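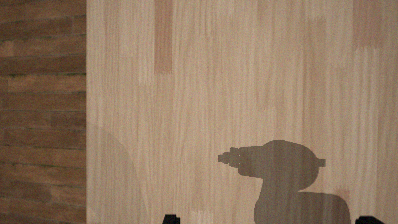 Bench render, top view, floor on the left.

Notebook: Mixing & Tape
May, started 9:40 in the morning, finished well after I said I would
Posted by the mix desk, Zavavel Sound Workshop

Goal for today was to get the Sesach record to the point where I could send a rough of all the songs and stop opening the session at night to move one fader. Got most of the way. One song is fighting.

Starting with the good news. The title track is done unless somebody changes the words again. The vocal that stayed in is the first take, the one we all agreed was a warm-up. We then spent an evening recording better ones, all of them in tune and none of them any fun to listen to. I've filed the better ones in a folder called BETTER so we can feel bad about them later.

Chain on the lead vocal, for whoever opens this next: high-pass at 100, gentle compression, second compressor doing hardly anything, small dip near 4000 where the singer's S's live. I had the dip much deeper yesterday and he sounded like he was phoning in from under a coat. If the S's bother you, automate them by hand. I did the first verse that way and then lost the will, so the second verse is available.

Drums. Kick and snare are fine. The overheads were recorded with one mic noticeably closer to the snare than the other, and the whole kit leans right like it's had a drink. I nudged the far mic earlier until the snare came back to the middle. The cymbals went a bit odd, but less odd than a leaning kit. Measure with a string next time. We own string.

11:15. Song four, "Flarnosness." This is the one fighting.

The demo was made on a phone and it is, annoyingly, great. It's a guitar, a voice, and a refrigerator humming a slightly flat B. The studio version has real drums, three guitars, an organ and no refrigerator, and it feels like a band politely covering the demo. Things tried:

Muted the organ. Better.
Muted guitars two and three. Better again.
Muted the drums until the second chorus. Much better, and now I have to explain it to a drummer.
Slowed it down. Worse. Put it back.
Laid the phone demo quietly under the first verse. Lined up for a few bars and then wandered off, because it wasn't played to a click and neither, apparently, was anything else that week.

By noon I had muted so much that I was basically listening to the demo with a nicer microphone. Left it there and went to eat something.

1:30. Tape machine. Wanted to run the rough mixes through it for a little thickness. Cleaned the heads, let it warm up, printed 25 seconds of the title track and played it back. Left channel was dull. Cleaned the heads again, properly this time, and the left channel was still dull. Swapped the cables, and the dullness moved to the right. So it's a cable. It's been a cable every time this year, and I've cleaned the heads first every time this year. The bad one now has a knot in it. Do not untie the knot and put it back on the hook, as happened with the last bad one.

With a good cable the tape does something nice to the bass and something unhelpful to the shaker. Printing everything except the shaker, then adding it back afterward. Label on the reel says SESACH ROUGHS NO SHAKER, which I realize sounds like a review.

3:00. Listened on the small speakers, then on headphones, then in the car. In the car the bass on song two disappears completely on the low notes. Added a bit of dirt to a copy of the bass track and tucked it underneath. You can follow the line now. On the big speakers it's slightly too much, and I've decided to mix for people with cars.

4:20. Maihi wants a running order for the label page and asked which song is the single. Opinions in the building so far cover most of the album. Mine is song two, mainly on the grounds that it's finished. Sent a provisional order with "Flarnosness" last, where a very quiet song can pass for a decision.

5:45. Went back to song four for ten minutes, which became an hour. Brought one guitar back in the last chorus, low, panned left. Brought the organ in for a single chord at the end. Tried to find the refrigerator in the demo and loop it on its own. Managed around three seconds before the voice comes in. Looped it, tuned it up to a proper B, and it immediately sounded like a synthesizer. Tuned it back down. Fridge is in.

Still to do:
- second verse S's, title track
- shaker back onto the tape prints
- tell the drummer
- buy cables
- check whether the fridge needs a credit

Filed under: Workshop Notebook / Recording / Albums in Progress

© Zavavel Sound Workshop | Contact the desk | Back to top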